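Girska Bench Automation, Cell 2
Progress report to Promico, second reporting period
Prepared by Lộc Võ, Jun 6, 2026

Work since the last report

The last report ended with the arm mounted and the gripper wired but not calibrated. In March we finished the calibration and began turning knobs on small kitchen appliances, as set out in the work plan. The cell has been in use for most of the period since. It was down for 4 working days while we waited for a replacement wrist cable from Drallarmont.

The cable failed at the strain relief. The original routing took it over the outside of the wrist joint, and at the far end of the rotation it was being pulled tight. Suleiman Effiong rerouted it along the inside of the forearm and added a clip halfway. We now look at the clip every morning before power is switched on. There has been no repeat of the fault.

Fingertips

The first set of fingertips wore smooth on the gripping face sooner than planned. On a round knob with a raised ridge this matters a lot, as the tips have to hold both sides of the ridge without sliding off. We changed to a softer tip from Nwankwo. It grips better but picks up dust from the tabletop, so tips are now wiped with a damp cloth at the start of each session and dried before the arm is homed. A tip is replaced when the surface looks glazed or when the gripper closes more than a millimeter past its set width on the test block. The old tips are kept in a labeled bag in case Promico wants to see the wear.

Calibration

The fixed camera is checked against the arm at the start of each session. The arm touches four marks on a removable plate and the software compares the positions with what the camera sees. If any mark is off by more than the limit, the full routine is run again. It takes longer than we would like, and Suleiman has a shorter version under test. We will not switch to it until it has given the same answers as the long one for a full month.

One problem took some time to find. The camera bracket was moving slightly when the storage cabinet next to the bench was opened. The bracket has been moved to its own post and the cabinet now stands on the other side of the room.

Knob turning

We ran 110 turns on the rotary knob of the electric cooking pot, starting from the same pot position each time. Of these, 92 ended on the intended setting. Most of the others stopped one setting short. In a few the tips closed on the bezel and the arm stopped on its force limit, as it should. The pot was unplugged and unfilled for all of the runs.

Shiny parts of the pot are still a difficulty. The chrome border around the control panel reflects the room lights, and the software sometimes took a bright streak for the edge of the knob. Turning off the lamp nearest the bench helped. We would like to fit a diffuser and leave the lamp on, so that people can work at the next bench.

Maintenance routine

The written routine now covers the wrist cable, fingertips, camera check, joint brakes and emergency stop. Two people can carry it out without help, up from one at the last report. The log is kept on paper at the cell and copied to the shared folder at the end of the week. The brake test was missed twice in March, and it has been moved to the top of the sheet.

Spending

Parts spending is within budget. The cable was covered by Drallarmont under warranty, but the faster shipping was not, and we have charged it to the repairs line. We ask Promico to approve moving the unused travel money to spare fingertips and a second wrist cable to keep on the shelf.

Next period

We plan to fit the diffuser, finish the comparison of the two calibration routines, and repeat the knob runs with the pot set down at different angles. Lộc will send the updated parts list separately once Nwankwo confirms the price of the tips. The signed spending sheet is with the Girska office and can be sent on request.
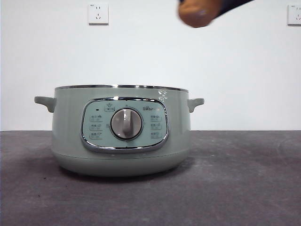
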